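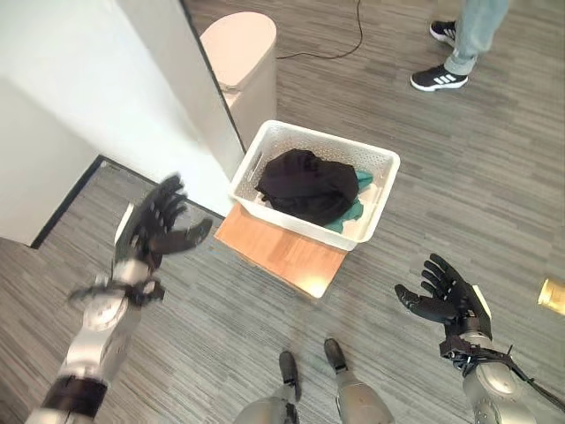

Zivereo will open a second home goods lending library in Harnum on Thu 11 April, giving residents a place to borrow laundry, cleaning and storage items at no charge. The new branch carries 1,512 items, more than the first location had when it opened. Stock ranges from drying racks and ironing boards to plain pieces such as a white plastic laundry basket with perforated sides and a low wooden stool to set it on. Borrowers may keep most items for up to 33 days.

The library is meant for people who have just moved, are between homes or need something for a short time. Anyone with a Harnum address can sign up at the front desk with one piece of mail. There is no deposit on baskets, bins or stools. Larger items, including folding tables and shelving, must be reserved ahead.

"People kept asking us for the basic things," said Elvia Sandoval, director of lending at Zivereo. "They had a washer down the hall and nothing to carry their clothes in. A basket was the item we ran out of most often last year."

The first branch, on Dronell Street, has 463 active members and will keep its current hours. Items may be returned to either branch.

Vlasta Milošević will manage the Harnum location. She said the branch will take donations of clean, unbroken household goods starting in July. Clothing and bedding will not be accepted.

Zivereo expects to have 2,000 items on its shelves in Harnum by the end of the year.

Recent releases
Dronell Street branch adds evening pickup
Hashmi Hardware to repair returned drying racks
What we can and cannot lend
Zivereo names new director of lending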